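Ink notebook, February
Batch 8, oak gall ink, second go with the Ofori galls

Started 9.20, kettle already on. I'm writing up as I go for once, because batch 7 has about half a page of notes and most of that is a ring from my mug.

Galls first. The Ofori ones are smaller and much harder than the ones from the Istholm woods, and they look dull and bluish before you crack them. Nearly all of them have no exit hole, so I'm hoping for plenty of tannin. I smashed them in the old mortar with a tea towel over the top (bits still went everywhere, I found one in my cuff at lunch) and stopped when the biggest lumps were about the size of a peppercorn. Last time I ground them to powder and the filtering took all day. Never again!

Into the big enamel pan with 1000 ml of rainwater. I simmered it very low with the lid tilted and it smelt of wet shed and stewed tea, as always. Topped up once when I noticed it dropping. The colour by mid-morning was a good strong brown, darker than batch 7 at the same stage, though I didn't keep a swatch of 7 so I'm going on memory. KEEP A SWATCH.

Straining
Muslin first, then a coffee filter. The muslin caught nearly everything and the coffee filter clogged on the fine stuff anyway, so I changed it twice and then lost patience and left it dripping with a plate on top while I had something to eat. Came back to a lovely clear liquor and a brown tidemark on the worktop. Bicarb shifted most of that.

Iron
I went a bit lower on the iron sulphate this time. Batch 6 was a beautiful black for a fortnight and then the strokes on the cheap paper started to go brown at the edges, and I'm fairly sure that was too much iron for the tannin I had. I dissolved the crystals separately in a splash of warm water and poured them in slowly, stirring with the glass rod. It still gives me a thrill, that moment – brown to purple-black in one swirl. I've done it eight times and I still stood there grinning at a jar.

Gum
Pirnum gum arabic, the lump kind, soaked overnight and strained through a bit of old stocking. I put in less than the recipe says. I know, I know, but the full amount in batch 5 gave me a gloopy ink that sat on top of the nib like jam and then dropped off in one go. I can always add more tomorrow, and getting it out again is hopeless. One clove in the jar against mould.

First strokes, 2 pm
Faviner nib, the pointed one, licked and wiped. Five papers, same line of nonsense on each.

Cartridge: goes on pale grey, darkens while you watch. No feathering.
Istholm laid: gorgeous. Crisp hairlines, and the swells have a bit of shading in them.
Printer paper: feathers on the downstrokes, as expected.
Brown envelope: fine, oddly. Nicer than on the printer paper.
Tracing paper: beads up and stays wet for ages. I smudged it with my sleeve, so no result there.

Flow is a touch thin. On the laid paper I got a good long word out of one dip, and on the cartridge a bit less. The nib wants wiping more often than I'd like, and there was a crust on the back of it when I got up to answer the door, so don't wander off with it loaded.

Looking at it again at four, the laid sheet had gone properly black. The cartridge was nearly there. I've cut a strip off each one to tape on the south window, with the bottom half tucked under card, and the rest go in the drawer.

Photos
Round grey table, with a bottle in both.

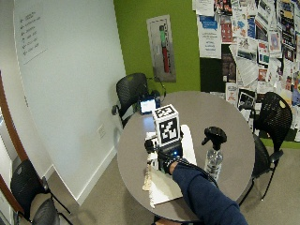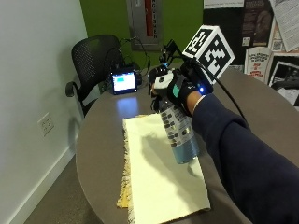 Still to do
Top up the gum by a few drops and try the cartridge again, same nib.
Decant into the small brown bottles and label them before I forget which is which (7 and 8 look identical in the jar).
Dip one strip in plain water once it has had a week in the drawer. Batch 7 held up well except on the envelope, where it bled a bit round the full stops.
Second boil of the same galls? I kept them in the muslin in a tub in the fridge. It will be weaker, but it might do as a wash for drawing – if anyone wants to have a go with it, help yourselves, it's the tub with the green lid and please don't mistake it for gravy.
Order more lump gum from Pirnum, we're down to the dusty bits at the bottom of the bag.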